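Course Notes > Unit 6: Faults and Recovery > 6.3 Lost Grip on Narrow Tools

Reading time: 2 minutes

Alcides Furtado

The fault we study in this section came up on the Savari cell during tool sorting. The arm picks a hand tool from the bench, carries it over the drawer and opens. In one run of 62 picks, 14 ended with the tool dropped outside the drawer. The controller logged all 62 as successful.

The cause was the grip check. The Stimus controller decided that a tool was held if the jaws stopped before the fully closed position. The threshold had been set using thick handles and was never changed. When the jaws closed on a thin shaft, they stopped close to the threshold, and small errors in the zero position were enough to give the wrong answer.

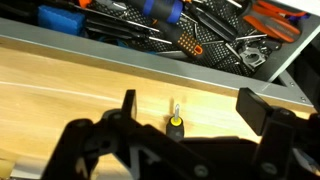 Grip position error has two parts: error in where the jaws are, and error in where the tool is. The first was corrected by homing the gripper before each batch. The second depends on the tool and how it is placed. A small screwdriver standing on its handle, with the shaft pointing up between the fingers, offers two very different widths to the same pair of flat pads. If the pads close at shaft height, the opening left between them is small, and the old check has little margin. If they close lower, on the handle, the margin is much better, but the approach must be slow enough that the screwdriver is not tipped.

The safety side is separate. A tool dropped from carry height can land point first. Until the check was fixed, the rule on the Savari cell was no hands inside the guard while the arm was moving, including during a pause. A paused arm can still let go.

Changes made after the fault:

- Threshold set for each tool type
- Second grip check after a 60 mm lift
- Motor current logged with jaw position
- Arm stops and holds if the two checks disagree

For next class, read the Brito report on slip detection and work out the smallest shaft diameter the old threshold could detect, assuming a zero error of 2 mm.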